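Suture tension notes, Monday, bench 2
Wrist view, Grimura runs, knot detection under glare
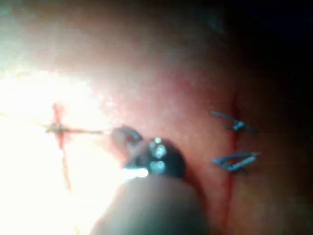

Picking up from Friday's entry. The open question was whether the thread estimator fails because of the thread or because of the lighting. Milovan's position is that the segmentation net was never trained on enough blown-out pixels. Mine is that the net is fine and the tension estimate is being fed a bad endpoint. Ran both versions today to settle it.

Setup: Gurnumance controller, unchanged config from last week. Estimator at 25 Hz. Light at 50 percent for the first block, then stepped down. 11 pulls per block, same pull speed throughout. Did not touch the hand-eye calibration.

Block A, old estimator. Endpoint at the jaw tip is taken from kinematics, endpoint at the knot from the image. The line fit is good wherever the strand is dark against the glare. On the far side of the knot, where the strand goes pale, the fit breaks and the tracker slides back along the thread until it finds contrast again. It reports a shorter segment and the controller reads that as slack. It then pulls more. Bad failure direction.

Block B, knot treated as a fixed anchor once its confidence passes threshold. The pale side is ignored completely. Drift at the anchor went down to 2 px over a pull. No false slack events in the log.

Block C, same as B with the light stepped down. Glare region shrinks but the shaded part of the tissue goes to noise and the seam mask gets ragged at its dark end. Net result is worse than B. Keep 50 percent.

So the endpoint was the larger part of it. Milovan is partly right as well: the net labels a red streak on the tissue as seam whenever the streak sits inside the washed-out area. The real seam and the streak come out with similar scores, and the planner then has two candidate lines. Current workaround is to accept a seam only if it has at least one tied stitch across it. The blue sutures segment cleanly, even slightly blurred, so this is cheap to check. It will not help before the first stitch is in. Need something else for that case.

Jaw tip: the outline is soft where it holds the thread and the contour method puts the tip too far forward. Kinematics is still the better source. The highlights on the head of the instrument confuse the contour further -- masked them by hand for today, should be automatic.

Haris Vukčević asked whether the anchor logic survives a knot that slips. It does not. If the knot moves, the anchor stays where it was and the tension number is meaningless. Added a check: release the anchor if the local patch correlation drops for more than 2 consecutive samples. Untested.

To do
- rerun block B with the anchor release check enabled
- relabel the glare subset, streak and seam as separate classes (Milovan)
- highlight mask, port from the Oteo branch
- ask Obradović for the load cell back, the force numbers in the log are model output only
- seam prior for the no-stitch case, maybe from the preop line

Logs are in the Grimura folder under blocks A to C. Ignore the first pull in A, recording started late.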